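Hourani Apartments Tenants Get New Bed Bug Inspection Schedule

4 September 2026

Tenants in the Hourani apartment buildings will have their units inspected for bed bugs twice a year under a plan that takes effect this month. Inspections had been done only when a tenant filed a complaint.

The change covers all 86 units in the two buildings on Nivia Street. Ekik Pest Services, which has the contract for the work, will start with the ground floor of the east building and move up one floor at a time. Tenants will get written notice at least two days before anyone comes in.

Management said 13 units were treated over the summer, most of them in the east building. In several cases the insects had spread through wall gaps from one apartment to the next before anyone reported them.
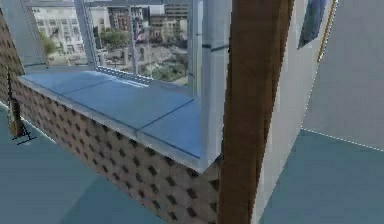

"People wait because they are embarrassed, or they think they will be charged," said Samer Boutros, who manages both buildings. "There is no charge for the inspection and there is no charge for the first treatment. We put that in the letter in bold type."

A second treatment will also be free if the tenant followed the preparation sheet. Tenants who skip the preparation or refuse entry without rescheduling may be billed $100 for the missed visit.

Each inspection takes less than half an hour. Technicians check mattress seams, box springs, bed frames, baseboards and the undersides of chairs and couches. They also look behind outlet covers when there are signs of bugs in the next unit. Tenants do not have to move heavy furniture beforehand, but they are asked to strip the beds and clear the floor along the bedroom walls.

Lina Haddad, the lead technician for Ekik, said living rooms are missed more often than bedrooms when people do their own checks.

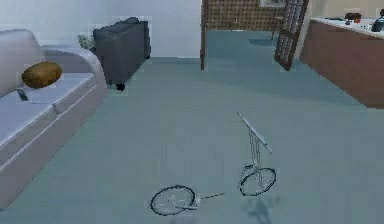
"They look at the mattress, they don't find anything, and they stop," Haddad said. "If somebody naps on the couch every afternoon, the bugs will be in the couch. Check the seams and the piping, and turn the cushions over."

She said the signs to look for are small rust-colored spots, pale shed skins and tiny white eggs in folds of fabric. Bites alone are not enough to go on, as some people do not react to them at all and others get similar marks from fleas or mosquitoes.

When bugs are found, the company will use heat in most units. Portable heaters raise the room temperature and hold it there for several hours, and tenants and pets have to be out for the day. Candles, aerosol cans, medicine, houseplants and musical instruments must be taken out first. In units where heat cannot be used, technicians will apply a residual spray and a dust in the wall voids, with a return visit 22 days later.

Haddad asked tenants not to set off store-bought foggers. The spray does not reach into cracks, she said, and it can drive the insects into neighboring units. 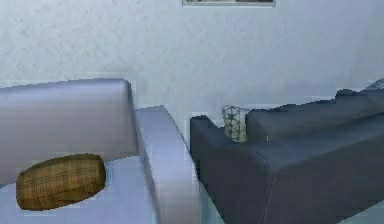 Used furniture is another concern. The letter asks tenants not to bring in mattresses or upholstered pieces left at the curb, and to look over anything bought secondhand before it comes through the lobby. Infested items should be wrapped in plastic and labeled before they go to the trash area. Wrap and labels are free at the front office.

Mattress covers made by Lamov will be sold at cost from the same office while supplies last.

Tenants who think they have bed bugs should not wait for their scheduled date. Reports can be made at the office or through the maintenance request form, and a technician will come within three business days. Copies of the preparation sheet are posted in both laundry rooms.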